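Week 3: Sorting, Grading and the Tyranny of the Miscellaneous Pile
Household Collections and How to Catalogue Them - course notes
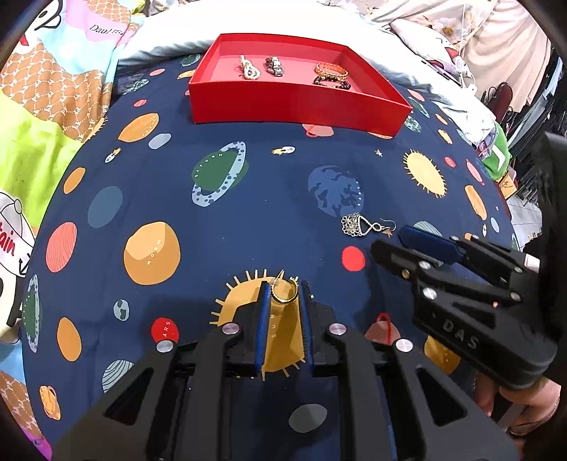

Most of you enrolled because you have inherited a drawer. Perhaps it came from an aunt, perhaps it is your own, and either way it has been called "the jewellery" for so long that the family has stopped asking what is in it. The first job is to lay things out on cloth, a few at a time, with space between them. A bedsheet will do, and a dark one is kind to metal: a gold ring and a silver filigree earring both show up well against navy blue, even a navy blue with the solar system's senior member printed on it and labelled SUN. I would mark you down for a white towel. I would not mark you down for outer space.

Describe before you identify

Last week's exercises came back with a great many "antique Victorian" entries and very few measurements. You do not know that it is Victorian. You know that your grandmother said so, and she also said the Buick was reliable.

Write down form first, then colour, then any mark you can read through a loupe, then condition. Only after that may you have an opinion, in the column headed "Attribution", in pencil. "Gold" in the description column means the colour. If you mean the metal, there has to be a hallmark or a test result behind it, and you have to say which.

Earrings

An earring is half an object until you find the other one. Give a single its own number and leave the next number blank for its partner. The Lindqvist system uses a suffix (147a, 147b), and if you have already started that way, carry on. Do not switch halfway. I have seen a Lindqvist list turn into a Vument list at the letter M, and the owner has never fully recovered.

For filigree, record whether the wires are broken or merely bent, and check ear wires for repairs. Solder blobs are evidence. Please don't file them off to make the piece look nicer for me.

Rings

Sizes in this country are in letters, except on the internet, where they are in whatever the seller felt like. Record the inside diameter in millimetres. An open band has no fixed size, so write "open, adjustable" and resist the urge to demonstrate.

The miscellaneous pile

You are permitted one. It may hold no more than five pieces at the end of a session - otherwise you have not sorted your collection, you have moved it. Odd clasps, loose beads and the thing everyone thinks is a cufflink go here.

For next week

Catalogue two rings and three other pieces of your choosing. Bring the sheets, leave the valuables at home. Zinhle Ngcobo will take the tutorial on hallmarks and is less patient than I am about biro.

Related notes
Week 1: What Counts as a Collection
Week 2: Numbering Without Tears
Week 4: Hallmarks, Wishful and Otherwise

Comments

Wundoneck: My misc pile is currently a biscuit tin. Does the tin get a number?

pikgate_mum: It was a very reliable Buick, thank you.

Wundoneck: Numbered the tin.

Contact the course office | Copyright 2021 | Back to top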